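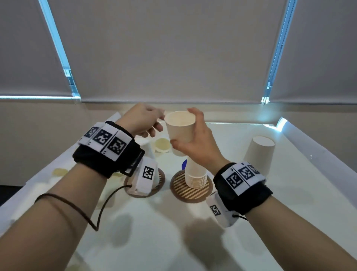
The Dreser Owners' Register has received a number of enquiries about the cooling system on the long-wheelbase diesel. The posts in this thread set out the Register's present advice and the position on parts. Members with the petrol engine should continue to use the existing technical sheet.

---

The enquiries fall into two groups. Some members report a temperature gauge that climbs on long hills and comes back slowly. Others report a heater that blows cool at tickover and recovers once the engine is revved. Both have been raised with the technical office since April.

---

Members are asked not to fit a new radiator as a first step. Of the vehicles inspected at the Nosmont workshop, most had a serviceable core. The more common findings were a tired pressure cap, a thermostat of the wrong rating and a bottom hose that had gone soft on the inside.

---

The correct thermostat for this engine opens at 88 degrees. The figure is stamped on the flange. Several suppliers list a lower-rated unit as a direct replacement, and it will physically fit, but the engine then runs cool in traffic and the heater performs poorly. Please check the stamping before paying.

---

The thermostat must be fitted with the jiggle pin at the top of the housing. If it is turned to the side, air is held behind the disc during filling and the gauge will give misleading readings for the first few miles. The gasket is fitted dry on the later housing and with a thin smear of sealant on the earlier one.

---

Identifying the housing: the earlier type has the sender boss on the side nearest the bulkhead. The later type has it on the top face. Engine numbers are not a safe guide, as many engines have been exchanged over the years and the ancillaries were often carried across.

---

On bottom hoses. The original was moulded with a wire spring inside it to stop the wall being drawn in at speed. Pattern hoses are usually supplied without one. Members should keep the old spring if it is sound, clean it, and transfer it to the new hose. A rusted spring should be thrown away.

---

Tetsuya Yagi of the technical office has prepared a drawing of the spring, with wire gauge and free length, for members who wish to have one wound locally. It may be requested by message. Please give your membership number and state which radiator is fitted.

---

Pressure caps. Two types were used and they are not interchangeable. The deep-reach cap will appear to tighten on a shallow neck but will not seal. Measure the depth of the neck from the rim to the sealing seat and compare it with the table in the workshop manual supplement.

---

Flushing. The Register recommends plain water, with the heater valve fully open and the thermostat removed. Reverse flushing through the block is acceptable with a garden hose at modest flow. Members should not use a mains pressure gun on the heater matrix. The seams are soldered and will not stand it.

---

The block drain plug is behind the exhaust downpipe on right-hand-drive vehicles and is frequently left undisturbed for decades. If nothing comes out when the plug is removed, the passage is blocked with scale and may be cleared by hand with a length of soft wire. Fit a new copper washer.

---

Coolant. The technical office advises a traditional blue glycol mixture at the strength given in the handbook. Where a vehicle has been filled with a long-life product and is giving no trouble, there is no need to change it before it is due. The two types must not be mixed.

---

Used coolant is poisonous and tastes sweet to animals. It should be collected in a closed container and taken to a household waste site which accepts it. It must not be poured into surface drains. Members attending workshop days at Nosmont may leave it in the marked drum by the rear door.

---

A note on fans. The Register does not oppose electric fans, but asks members to confirm that the original cowl is present before condemning the mechanical one. A missing lower cowl section accounts for a good deal of the overheating seen at low speed, especially with a winch fitted in front of the grille.

---

Fan belts should be set to the deflection given in the handbook, measured on the longest run. Over-tightening is a regular cause of early water pump failure. If the pump weeps from the small hole beneath the nose, the seal has gone and the pump should be changed or rebuilt. The hole must not be plugged.

---

Water pumps are the subject on which the office receives the most correspondence. New pumps to the original pattern have been out of production for some time, and those now offered for sale vary in quality. Impeller clearance in particular is often too great, and flow at tickover suffers as a result.

---

The Register has therefore been in discussion with Prastico over a remanufactured pump, using the original casting with a new shaft, bearing and seal. Roswitha Oberholzer has led this work on behalf of the Register. A statement on the outcome follows in this thread.
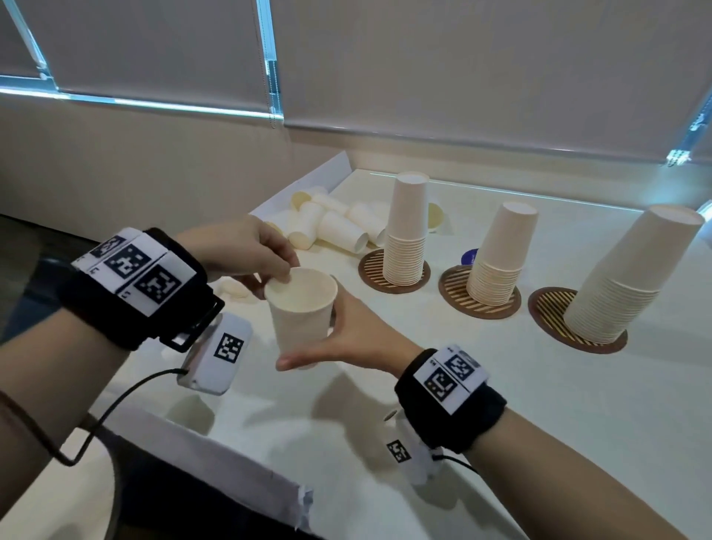

**Nosmont, 28/08/2026.** The Register is pleased to confirm that terms have been agreed with Prastico for a first batch of 44 remanufactured water pumps for the long-wheelbase diesel. Orders will be taken from current members only until the batch is fully allocated.

---

The pumps will be supplied on an exchange basis. A surcharge will be taken with each order and returned when an acceptable old unit is received. An acceptable unit is one with an uncracked casting, all mounting ears present and no welding to the gasket face. Broken shafts and seized bearings are not a bar.

---

Members without an old unit to return may still order, but will be placed after those who have one. This arrangement reflects the shortage of castings. The Register holds a small reserve and would be grateful for any further examples, in whatever condition, which members are able to spare.

---

Each pump will be limited to one per membership in the first instance. Members who run more than one vehicle may add their name to the reserve list. Trade members should write to Kerstin Strobel at the parts office, who is keeping a separate list and will reply to each enquiry in turn.

---

Trial pumps have been running in two vehicles over the summer. One is used daily and the other tows a livestock trailer. Both remained dry at the most recent inspection and neither has required adjustment beyond the usual re-tensioning of the belt. The trial will continue through the winter.

---

A point of detail arose during the trial. The replacement bearing is slightly longer than the original and the pulley flange sits further forward by a small amount. A shim is supplied to bring the alternator pulley into line. It goes behind the alternator bracket, between the bracket and the block, and must not be left out.

---

Vehicles still fitted with a dynamo do not need the shim. Vehicles with a later alternator conversion may need a different thickness, as the brackets were made by several firms. Lay a straight edge across the crankshaft and pump pulleys and correct the alternator to suit.

---

Fitting instructions will be enclosed with each pump. They have been written by Chiharu Sekiguchi and checked against both types of front cover. Members are asked to read the section on bolt lengths before starting. The longest bolt passes into the water jacket and its threads must be sealed.

---

Two of the bolts commonly shear on removal. The instructions recommend several days of penetrating oil, gentle heat to the casting and working each bolt in both directions. If a bolt does shear, leave as much of it standing proud as possible and seek advice before drilling.

---

On radiators. Where a core really is beyond use, Uchida Radiators will continue to re-core the original tanks for members at the agreed rate. Haruna Uchida has asked that tanks be sent drained, with the cap removed and the mounting rubbers taken off. Rubbers left in place are lost when the tanks are cleaned.

---

Present turnaround for a re-core is around two weeks from receipt. Members intending to use their vehicles at autumn events should allow for carriage in both directions. The Register cannot hold loan radiators, and requests for these will regrettably be declined.

---

Moulded hose sets. The top hose and both heater hoses are in stock at the parts office. The bottom hose is awaited. Members who have already ordered a complete set will be sent the available items now and the remainder when it arrives, with no second carriage charge.

---

How to order a pump. Write to the parts office giving your name, membership number, vehicle type, which thermostat housing is fitted and whether an alternator or dynamo is in use. Please do not send payment with the first letter or message. An invoice will be raised once a pump has been allocated.

---

Orders cannot be accepted by reply to this thread. Replies are read by the office but are not monitored daily, and personal details should not be posted in public. Members without access to email may telephone the parts office on weekday mornings.

---

Correction to an earlier post. The block drain plug is behind the downpipe on left-hand-drive vehicles as well. The difference lies in the steering box, which on those vehicles leaves rather more room for a socket. The office thanks the members who wrote in on this point.

---

In answer to several replies: the remanufactured pump does not fit the short-wheelbase petrol model. The casting looks similar but the inlet stub is at a different angle. A separate enquiry would need to be made for that engine, and members interested should register this with the parts office.

---

The supplement to the workshop manual will be reissued with the revised cooling section once the winter trial has been reviewed. Members who hold the printed edition will receive replacement pages by post. Please make sure that the address held by the membership office is up to date.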